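Can a chamber of commerce board name a new director before members vote?

Posted in Business Groups and Associations, Remdale

Our chamber has 91 paid members. The board announced its pick for director in November, but the general meeting where we vote hasn't happened yet. The bylaws say the director is "elected by members present." Is the announcement allowed? 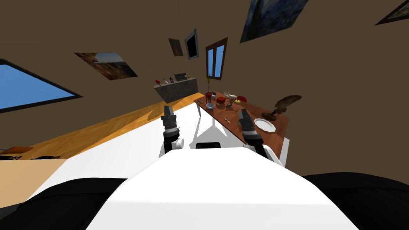
I run a small shop and have never been to one of these meetings. I'd like to know if my vote counts for anything.

2 replies

Stoltesia

Yes, they can announce a nominee. Until the vote it's only a proposal. Check the quorum rule in your bylaws. Ours is 40 members, and one year only 36 came, so the vote was put off.
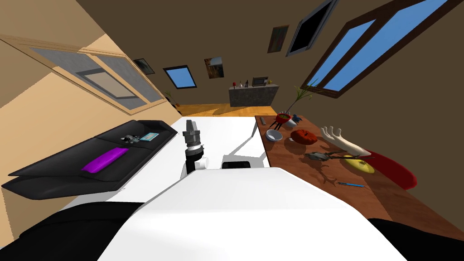

Purple cushion on the black couch

Ask the office for the notice of meeting too. It should list the election as its own item. If your bylaws allow names from the floor, you can put someone else forward that night.

Shboul

They do what they want anyway. Ours did the same and it passed in five minutes.
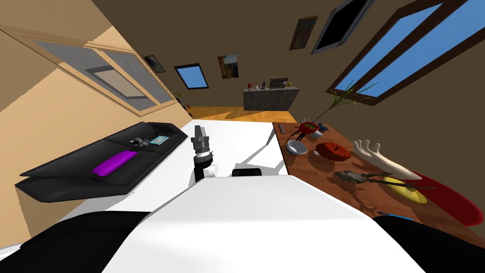
1 min read

Still go. If you can't, ask if they take proxies. Mine had to be in by noon the day before.

Stoltesia

Proxies depend on the bylaws and on state law, so get the answer in writing. Don't go by what another chamber does. 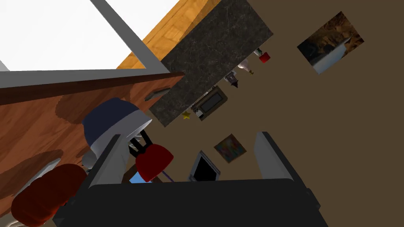
More in Business Groups and Associations

Do I have to renew with the Prisis trade group to keep my booth?
Who signs checks when the director's post is open?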